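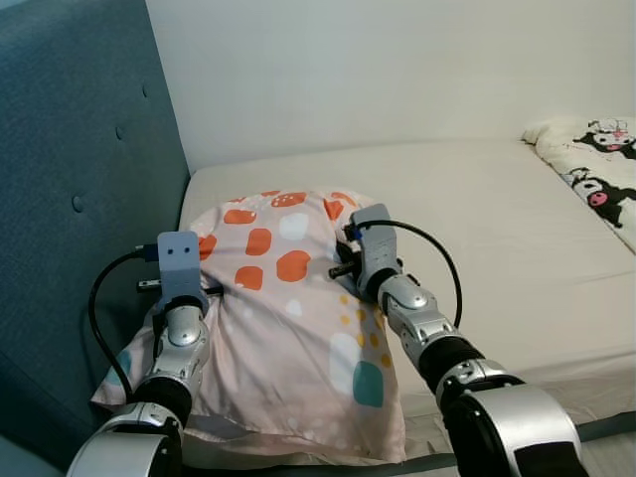
*Slide 1: pillow, pink case, top edge and one corner held.*

**Opening (keep it under a minute)**

- Leave the slide up. Let them look at the pattern. Someone will ask where to buy it. I don't know.
- Ask who changed their pillowcase this week. Wait. Enjoy the silence.

**The corner problem**

- Everyone learns the same way: stuff the pillow in, shake it, hope. The corners never arrive.
- Take the two top corners first. Fill those and the rest mostly behaves.
- Wrinkles are fine. I iron pillowcases for my mother-in-law and for no other living person.

**The Iltine survey**

- We asked 477 guests what they noticed first about the bed. More than 400 said the pillow. Seven said the bed frame, and I assume they had just walked into it.
- Don't read out the comments. Otakar read them out in May and we lost the room.

**Demo**

- Vojtěch brings up the spare pillow. Two cases, one too small on purpose.
- If the small one rips, carry on talking.

**Slide 2: thread counts**

- Skip if running late. Skip if not running late.

**Questions**

- Hanyu has the microphone. Urmas will ask about duvets. Duvets are a separate talk, and he's giving it.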